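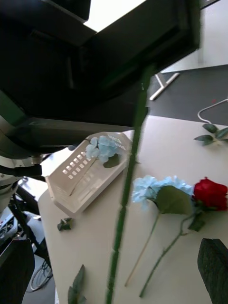 The long throw is a corner kick for teams that cannot win corners, a reader wrote to us in July, and it should be coached out of the game before it spreads further. The letter was prompted by Undcombe's start to the season, in which the club took nearly every throw in the final third as a set piece.

The numbers give the complaint only partial support. Głowacki, the match data firm used by most clubs in the Kindamar League, logged 1,665 throw-ins taken within 30 yards of the opposing goal line last season. Of these, 665 were sent directly into the penalty area. The remainder went short, most often back toward the thrower's own full back or center half.

A direct throw rarely produces a clean header on goal. The ball leaves the hands more slowly than it leaves the foot, and it arrives with little pace for an attacker to redirect. What it does produce is a second ball. In Głowacki's coding, 384 of the direct throws were first touched by a defender and stayed inside the area or just outside it. Undcombe set up for that touch. Two players block in front of the goalkeeper, one attacks the near post to force a flick or a weak clearance, and the rest hold the edge of the box.

The return was 4 goals. That is modest, but the club's other attacking set pieces were poor, and the throws cost nothing in squad places: the regular thrower is a starting right back.

Zuvurholm defended the routine better than anyone. They left the near-post runner alone until the ball was released and put their tallest player in the lane between thrower and post, level with the six-yard line. The goalkeeper started a yard deeper than usual, which made him harder to block. When the clearance came it went toward the far touchline, where Zuvurholm kept one winger high. Undcombe had both center halves in the box and were twice caught running back toward their own goal.

There is also the matter of time. A long throw needs the thrower to cross the field, dry the ball and wait for the center halves to come up. Opponents use the pause to organize. Two coaches in the league now tell their teams to take the first throw of each half quickly and short, whatever the position, so that the defense cannot assume a delay.

Offside does not apply directly from a throw-in, and few teams make much of it. Undcombe have tried a runner starting behind the defensive line on the goal side, with mixed results - the angle is tight, and the cutback has to be played first time. They used it again at Kindamar on 11/19/23 and won a corner.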